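4. Publicación de esquelas y avisos de sepelio

Esta sección describe el alta de una esquela en Plorkton y su envío a los periódicos asociados. El usuario debe tener asignado el perfil Redacción o el perfil Oficina. 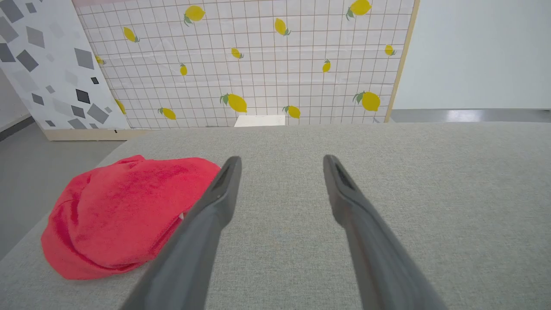
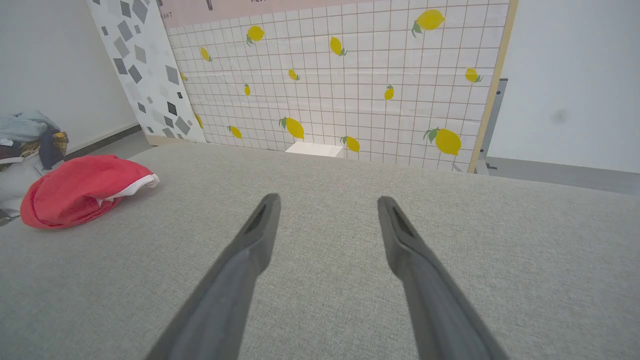

4.1 Alta del aviso

1. En el menú Servicios, abra el expediente del difunto y pulse Nuevo aviso.
2. Seleccione el tipo: esquela, aviso de sepelio o aniversario. El tipo no puede modificarse una vez guardado el borrador.
3. Rellene los campos Nombre, Fecha de nacimiento y Lugar de nacimiento tal como figuran en el certificado.
4. Introduzca el cementerio y la hora del sepelio. Si la familia no desea publicar la hora, marque Omitir hora - el campo seguirá visible en el expediente interno.
5. Redacte el texto biográfico. El límite es de 900 caracteres, espacios incluidos.
6. Pulse Guardar borrador.

Nota: los familiares se ordenan por parentesco. Para alterar el orden, use las flechas de la columna derecha.

4.2 Revisión y envío

1. Genere la prueba en PDF y remítala al familiar de contacto.
2. Registre la conformidad en la pestaña Autorizaciones, con nombre y fecha.
3. Elija las cabeceras de destino y pulse Enviar.

El estado pasa a En cola y después a Aceptado. Si aparece el código 124, falta la autorización firmada. El código 885 indica que el cementerio no consta en el directorio Irnell; dé de alta el cementerio y repita el envío.

Precaución: un aviso aceptado no puede retirarse desde el programa. Las correcciones posteriores se tramitan como fe de erratas (véase la sección 5).

4.3 Archivo

Los avisos publicados se conservan en el expediente durante 4 años. Los borradores sin enviar se eliminan en la depuración de diciembre.

Revisión del documento: 18/03/2026, Ama Ayaaba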